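Small-Parts Sorting Sets: Questions We Get, and What We Tell People

Prorport buys, cleans and sometimes records demonstration data for machine learning groups. The answers below cover the small-parts sorting set we recorded under the working name Taven. They were written by the person who has to check the recordings, which may explain the tone.

What is in the set?

It holds 138 demonstrations. In each one, a person works with a gripper in each hand, at a table, with a compartment box and small metal parts. Views come from the head and from the grippers themselves. The recordings we rejected are kept in a separate folder, with a short note on each.

Only 138? Other sets have thousands.

They do. Before you compare, ask how many of those thousands are the same motion with the box moved an inch. We looked at a set of 2000 last year and stopped finding anything new very early on. A big number on a download page is easy to get if you never throw a take away. That said, 138 is small, and we would not train a model from scratch on it. Use it for fine-tuning, or for checking whether your method learns anything at all.

Why hand-held grippers instead of driving a robot remotely?

Speed and cost. A person with grippers in hand can get through a sorting task much faster than the same person steering two arms. The sales pitch you'll hear is that the data then "transfers directly" to a robot. We have our doubts. A wrist can twist in ways plenty of arms can't follow, and people lean in with the whole upper body without noticing. Plan on losing some takes when you replay them against your arm's joint limits.

Does the box look the same from every camera?

No, and this causes more trouble than anything else in the set. Smoky see-through plastic changes with the angle and the light. Dividers wash out to nearly white in one view and turn gray in another.

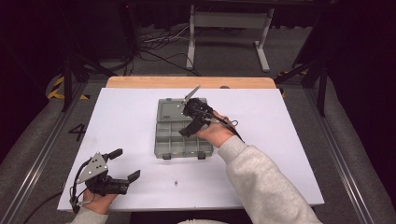
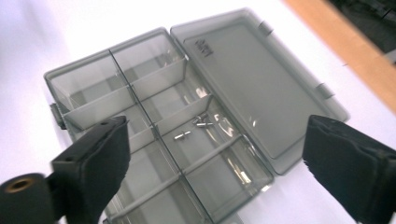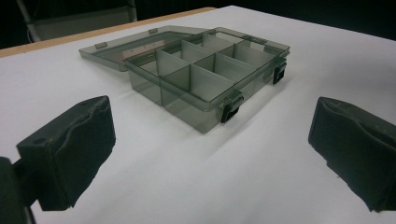 Can a model tell an empty compartment from a full one?

Sometimes. Our first labeling pass was automatic, and it was bad. Glare on clear plastic looks a lot like a shiny pin, and the labeler called both of them parts. We went back and did the compartment labels by hand. Where two reviewers disagreed, the label says "unsure," and we left it that way. If your pipeline can't handle an unsure label, drop those stretches. Please don't let a script guess.

Do the gripper views show the contact point?

Less often than you'd like. The fingers are thick and padded, and when they reach over a tray they hide part of it. The head view helps with where the hands are, but it is a poor judge of whether a small part is held. We don't supply force readings, so a grasp is marked from video only. Treat those marks as opinion.

Does the state of the pads matter?

It might. Foam creases and frays, and a tired pad may grip differently from a new one. We'd love to give you a figure for that, but we didn't measure it. The pad age isn't in the notes either, and it should have been. It will be in the next round.

Why is there so much background in the head view?

We record wide. You can crop it if you want. One group, working on a project called Gedach, asked us for a cropped version so their model wouldn't pick up on things beyond the table. Reasonable request. Their first model had scored well until they moved it to a different room, where it fell apart. Test in a second room before you believe your own score.

What counts as a success?

The part ends up in the compartment named in the task note, and the hand comes away without knocking anything else loose. Near misses are marked as failures. We still supply them. Groups that train only on clean takes tend to get a model with no idea what to do after a slip.

Will this teach a robot to sort parts?

On its own, no. It may teach one to sort these parts into this kind of box at a table much like this one. Anyone who promises you more from a set this size should be asked for a test video in one uncut take.

Can I mix it with the Sharifi recordings?

You can, but check the timing first. The Sharifi files mark the start of a grasp when the fingers begin to close, and ours mark it at first visible contact. Merging them without a fix puts two meanings under one label.

When is the next round?

July, if the new task notes are ready. We plan to use 2 box types, one see-through and one solid, with the same people doing both. Requests for other containers can go to the data desk, along with a plain statement of what you expect the data to prove.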